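From: member of the Surnach robotics circle
To: Surnach robotics list
Date: October 13, 2025
Subject: Re: Open day at Estrella, what is there to see?

Dear all,

I went to the open day which Ivine holds at Estrella, and I promised to answer the earlier question. I quote it first.

> Has anybody from this list been to the demonstration in April?
> I would come by train with a small group from our school, and
> I would like to know if the robot does real work there or if
> we will only see slides. Also, is the group limited in size?

There were two slides and then only work. The task was clearing a playing table. The program from Plundanico gets a list of things and must take them one after another, and the visitors may choose the next thing. Our group asked for the colander, which I found a difficult choice because of the holes and the round shape.

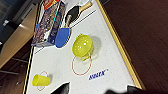 Colander, cup and paddles on the table, from the wrist camera.

The operator explained that the wrist camera is used for the last part of the movement. Before this, the program needs a wider view to decide the order. Flat things are the most trouble, and for them the robot moves more slowly. I recommend to stand on the long side of the table, there you can hear the operator better.
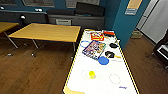
How long does one demonstration take?
It takes one hour with the questions, and the next group starts directly after.

About the size of the group: the limit is 100 visitors for the full day, so please write to Ivine early if you come with a school. My registration number was 231, but they count all the events of the year together, so do not be afraid of it.

After the table work there is a short part on the hardware. You may come close when the operator allows it, and I had the time to ask about screws, mounting plates and how a cable should be led. For me this was the most useful part of the visit.
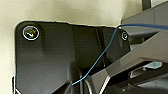

Practical information for the next visit

The entrance is on the side of the parking lot. Please bring the confirmation on paper. Big bags stay at the desk. The talk is in English, and the handout can be requested from Ivine after the visit.

If somebody wants to share the trip from Surnach, please write to the list.

With kind regards,
a list member from Surnach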